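How to write a non-fiction book proposal when you've never done one before

Posted Nov 28, 2020 by Iara Vergara

I get more emails on this than on anything else, and they nearly all start the same way: "I've written most of the book, an agent has asked for a proposal, what on earth is it and can I do it by the weekend?" Well, you can do one by the weekend, but it'll be a bad one. Give yourself a fortnight if you've got a job and a family, and don't start with page one.

I'm going to go through it in the order I'd write it, and that's a different order from the one the agent will read it in. I'll put the reading order near the end so you can shuffle your pages round.

Before you open a document

Go and read the submission guidelines of every agent and small press on your list. All of them, properly, with a pen. Some want three sample chapters, some want one, some want the first fifty pages and will bin anything longer. Make yourself a little table with the name, what they want, how they want it sent and when you sent it. Mine is still a paper one stuck inside a cupboard door (I know, I know) but a spreadsheet is fine.

Then write one sentence saying what your book is. I mean one, and it can't have three commas and a semicolon in it. My client Csenge Vörös was writing about allotments in mining towns, and her first go at this sentence ran to most of a page. What we ended up with was "A history of the coalfield allotment, told through one site in Curnel and the families who dug it." You can see straight away what sort of book it is and where it would sit in a shop. Stick your sentence at the top of the file and leave it there while you write the rest.

Step 1: The comparable titles

Everybody leaves this until last and then panics, so do it first. You're looking for four to six books that a reader of yours might already own. They should be published in the past five years or so, by proper publishers, and they shouldn't all be massive bestsellers. If you say your book is the next whatever-was-in-every-airport, the person reading has seen that line twice this morning already.

For each one give the title, author, publisher and year, then two or three sentences. Say what it does well, and then say what yours does that it leaves alone. Be nice! Publishing is small and there's a decent chance that the editor you're writing to worked on the book you're being snooty about.

If you can't find any comparable titles at all, please don't write "there is nothing like this on the market". It makes people nervous. Go wider. A book about allotments can sit next to books about food, class, towns, fathers, all sorts. Go and stand in a bookshop for an hour and look at which table you'd want to be on. Take a notebook, and ask the person on the till what people buy together, they always know.

Step 2: Who's going to buy it

"Anyone interested in history" won't do, I'm afraid. Nor will "women aged 18 to 80". Think of real groups you could actually reach, and put a figure beside each one if you have an honest figure to put. Csenge's society sends its newsletter to 3,880 addresses, and that went straight in, because an editor can take a number like that into a meeting and say it out loud.

Things that count here: societies, magazines, conferences, courses that might set the book, festivals, anniversaries coming up. Things that don't count for much: your friends, your mum's friends, and the population of the country.

I'd keep this section to a page. If you've got two strong groups of readers, write about those two and stop there.

Step 3: You

This is the bit where sensible grown-ups go to pieces. Jenő Takács spent a whole phone call telling me he had nothing to put in his author section, and in the last minute he let slip that he'd been giving talks on his subject for eleven years. Put the talks in!

Write it in the third person. Start with whatever makes you the right person for this particular book, then add anything you've published, then how you reach people (talks, a blog, a mailing list, a column in the parish magazine, it's all fair game). One personal detail at the end is plenty. Leave out your school prizes and the novel you wrote at nineteen, unless somebody published it.

If you've only got 399 followers on your account, you can leave the number off and describe what you do there instead. Don't fib about it, though. They'll look.

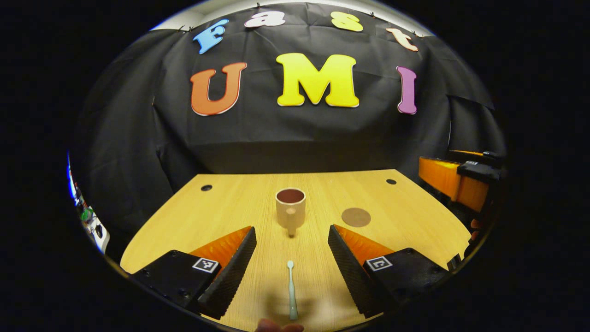
And don't go buying followers either, while we're on the subject. I've had two people do it and in both cases the agent spotted it before I did. A small list of people who reply to you is worth far more in a proposal than a huge one full of robots and sunglasses adverts.

Step 4: The chapter outline

Right, the long one. Every chapter gets a title and a paragraph, maybe two for the really important ones. Write in the present tense ("Chapter four follows the families through the strike") and tell them what's in it, including how it ends. This isn't the back of a paperback, so no teasing. I've lost count of the outlines I've been sent where every paragraph finishes on a mysterious question, and by chapter six I want to throw the thing in the bath.

Give each chapter a rough word count too. Add them up and check that the total matches what you've said elsewhere. You'd be amazed how often it doesn't.

If you haven't finished your research, say what's left to do and when you'll do it. Begoñe Collado had one archive she couldn't get into until May, so she wrote exactly that, with the name of the archive and what she expected to find there. It made her look organised. Pretending the chapter was done would have come out the moment somebody asked for it.

Step 5: The sample

Send a real chapter, finished to the best standard you can manage. It doesn't have to be the first one unless they've asked for that. Introductions are often a poor choice because they spend all their time talking about the book that's coming. Pick a chapter with people in it and something happening.

Then get someone else to read it who isn't married to you. Viktória Magyar and I have swapped pages since we were both juniors at a little press called Hajdu, and she still finds at least one sentence in everything I write that makes no sense whatsoever. Read it aloud as well. Your mouth will trip over the bits your eye has stopped seeing.

Step 6: The overview

Now, finally, write the opening. It's the first thing they read and you're doing it near the end, when you know what your book is (it's a lovely feeling, that). Two to three pages. Begin with a story, a moment or a fact that would make a tired person sit up, then widen out to what the book is about, why it should come out now, how long it is and when you can deliver. If you're struggling, aim for 1,000 words and don't fuss over it until the next day.

Your one sentence from the start should appear in here, probably on the first page.

Putting it in order

Shuffle everything into this running order unless the guidelines tell you otherwise:

Title page, with your contact details on it
Contents
Overview
About the author
Readers and market
Comparable titles
Chapter outline
Sample chapter

Plain font, 12 point, double spacing for the sample, page numbers throughout. Your surname and the title go in the header so the pages can be put back together if someone prints them and drops them on a train. No borders, no clip art, no cover you've designed yourself. Save it as whichever file type they've asked for, and call the file something sensible like your surname and the title. "Proposal FINAL final 3" doesn't fill anyone with confidence.

The covering email

Keep it short. Say who you are, what the book is (your sentence again, it does earn its keep), why you've picked this agent, and what you've attached. If you've met them, remind them where. If you're sending to several people at once, say so, it's completely normal.

Don't chase for at least eight weeks, or for however long their website says. When you do chase, one polite line is enough. Then go back to writing the book.

A few questions I get every time

Do I need the whole book written? For most non-fiction, no. For memoir, quite often yes, so check.

Can I send the same proposal to a small press without an agent? Yes, if they take direct submissions. Vuvudora and Poltix were two that my clients went to on their own, and both asked for a shorter outline than I've described, so trim to fit.

Should I put a copyright notice on every page? Please don't. Your work is protected already and the notice makes you look jumpy.

How long should the whole thing be? Mine tend to come out between 25 and 40 pages with the sample included. If yours has hit 70, the outline is usually the culprit, so have a go at that first with a red pen.

If you've got a question I haven't covered, pop it in the comments and I'll answer when I'm back at my desk. I can't read whole proposals there, sorry, but I'm very happy to look at your one sentence.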